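Sorting Guest Bathroom Supplies

Small wrapped toiletries pile up fast. A few come home from every hotel stay, a few more arrive in a mixed pack, and before long there is a drawer that won't close. We buy ours in bulk for a two-room rental, but the same method works for a guest bath at home.

Start with a clear, dry counter. Wipe it down and let it dry all the way, as paper sleeves and cardboard boxes pick up water and the print smears. Open the outer bags one at a time.

Sort by kind first and by guest later. Long items go in rows, side by side and at the same angle, with the heads all pointing one way. Flat packets can be stacked. Keep boxes for last. 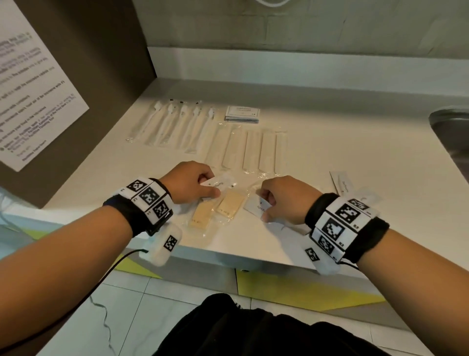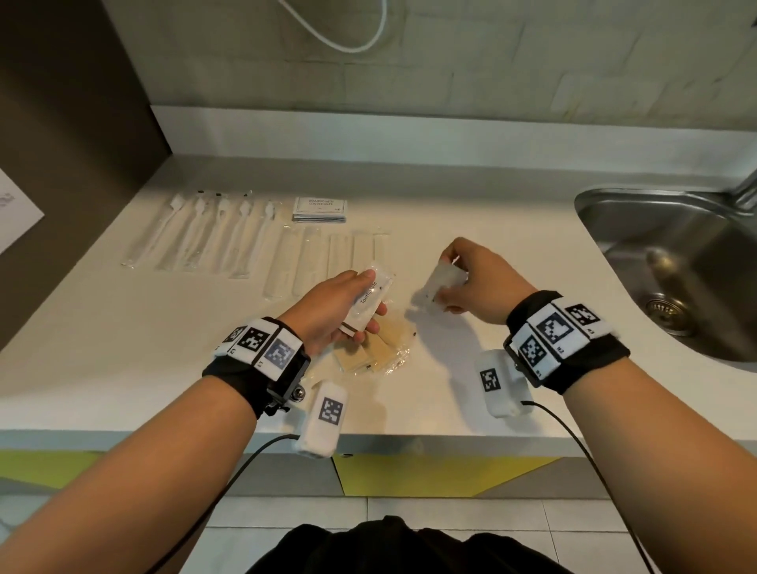
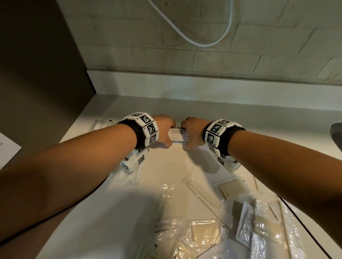 Sorting at the counter. Toothpaste in the first two, a box of shampoo with conditioner in the third.

Check each piece as you pick it up. Toothpaste is the one to look at closely: press gently along the packet and feel for sticky spots near the crimp. A leaking one will ruin the rest of the bin. Toothbrush wrappers should be sealed at both ends. If a wrapper has split, use the brush for cleaning grout.

We put toothpaste and toothbrushes together in sets of five, one set per small bin. The Trurora bins we use are 7 inches long, and a wrapped toothbrush fits if you lay it corner to corner. Shampoo goes in a separate bin. Soap does too – the scent gets into everything else, even through plastic.

Label the front of the bin and leave the lid blank. Lids get swapped.

Put new stock at the back and take from the front. If a packet has a date on it, copy the earliest one onto a strip of tape and stick it to the bin. Packets with no date get the month we bought them.

How much to keep: we used to order 200 pieces at a time from Pondora and ended up throwing some out. Now we order when a bin is down to its last 2 sets. The shelf under the sink is fine for brushes. Anything in paper or cardboard should go higher up, away from the pipes.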